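Cell Technician, Two-Arm Bench (Tollow site)

Eberhard Drumon, Tollow
Full time, permanent
Reports to: Boonsong Somboon, bench lead
Closing date: 28/06/2019

Most ads for this kind of work promise that you will be shaping the future. You will mostly be tightening things. We have a two-arm tabletop cell that sorts and places small objects, and we need a person to keep it running, put it back together when it stops, and tell us plainly when it is not fit to use. If that sounds dull, it sometimes is, and you should know that before you fill out the form.

The last time we hired for this job we wrote a cheerful ad and got almost 600 applications, many from people who wanted to write software. We have people who write software. They are good at it, and they are also the ones who leave a gripper half bolted on and go to lunch. This job is on the other side of that.

What the job is

The cell is a pair of jointed arms working over one table, each with a two-fingered gripper. You would own the mechanical and electrical side of it: mounts, cables, fingers, stops, the table and whatever is on it. You would also own the layout. A layout is a written setup for one task, and it says what goes where before the arms are switched on. We have 70 of them on file. I doubt that all 70 are worth keeping, and part of your first few months would be finding out which ones can go.
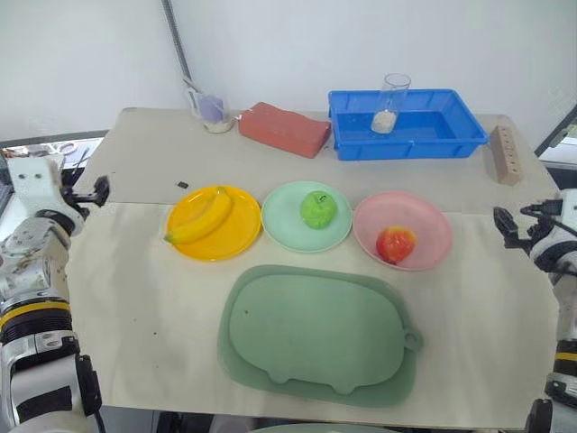
Layouts drift. A plate gets nudged toward one arm, the cloth creeps, a sponge comes back to the wrong corner, and after a week the results look worse and everyone blames the control code. I have sat through a lot of meetings about control code. Before we open one of those meetings again I would like somebody to have checked the table against the sheet, signed it, and been stubborn about it.

A normal day

Before the first run you jog each arm through its range by hand control and listen. You check finger alignment with the gauge, check that both grippers close square, and look over the cable runs at the elbow and wrist. You home the arms, set the layout, and hand over the cell. After that you are on call to it. When something trips, you write down what happened before you clear it. People hate this step. We will back you up on it.

The rest is repair and upkeep: worn finger pads, connectors that have worked loose, a joint that runs warm, a stop button that has been leaned on once too often. The supplier, Bratby, handles anything inside a sealed joint. Bratby will tell you the arms need very little attention between services. Our log says otherwise, and you will be adding to it.

What we want from you

– 5 years of hands-on work with machines that move. Robots are fine, and so are packaging lines, lab equipment, machine tools or elevators.
– You can read a wiring diagram and find the place where the diagram is wrong.
– You lock out and tag out every time, including when it is only going to take a second.
– You write short, clear notes that another person can follow.
– You will say no to an engineer with a deadline.

A degree is neither here nor there. Certificates are welcome, but we will still put a hex key in your hand and watch. Experience with our exact arms is not needed and frankly makes us a little nervous, as people tend to bring the last shop's shortcuts with them.

What we don't have

There is no foosball table, and the parking is bad. The spare parts shelf was sorted in February and has slid since. The budget for tooling is decent, though it takes two signatures to spend it. There is no night shift and no weekend cover. We have been told that will change when the second cell arrives, and we have been told that about the second cell for a while.

Pay is set on the site's skilled technician scale and the figure is given to everyone who gets a phone call, at the start of the call.

How to apply

Send a resume and one page about a fault you chased for too long. Tell us what you thought it was, what it was, and what you changed afterward. Skip the cover letter. We read the page first, and a dull honest one beats a heroic one.

We plan to invite 5 people to spend a paid half day at the cell. You will get a layout sheet, a cell with a fault in it, and Boonsong Somboon standing nearby to answer questions. Asking questions does not count against you. Reaching past the guard line with the arms live ends the visit.

Applications go to the Tollow front office, marked "Cell Technician." Everyone who applies gets a reply, including the ones we turn down.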